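Lostine Folding Table, Marble Pattern with Red Trim

I'll admit it, I bought the first one of these for my own living room before I ever thought of putting it in the shop. I wanted a table I could pull out for dumplings and homework and then fold flat again, and everything I found was gray or beige. Then the Lostine turned up in a box from Ganer and I was sold (my sister still calls it the ham table, and I don't care).

The top has a pink-and-white marble pattern with streaks of orange, salmon and cream running through it, and there's a red trim all the way along the edge. It's loud! If your floor is pale and your walls are white, it does most of the decorating for you.

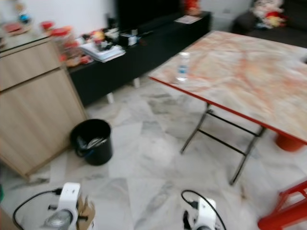
Now the legs. They're dark metal, they cross in an X with bars between them, and they fold up under the top. Give the lock a little push with your foot when you open it out, you'll feel it catch. On tile I'd add felt pads, the stick-on kind, or it'll squeak every time someone leans on it. Red plastic stools look great with it, by the way, and they stack in a corner when you're done.

Cleaning is a damp cloth and that's it. Please don't put a hot pot straight on the pattern, I did that once with my own and there's a ring I now keep a fruit bowl over.

I had the Inisitz table in the shop before this one and it was fine, but the corners chipped and people kept writing to me. The Bang is sturdier than both, only it's so heavy I stopped folding it up, so what's the point?

Price: $83
Price with four stools: $121
Color: pink/white marble pattern, red edge
Folds: yes, legs flat against the underside
Assembly: none, just peel off the plastic

Next batch comes in September. Drop me a note if you want one put aside and I'll write back when the boxes land.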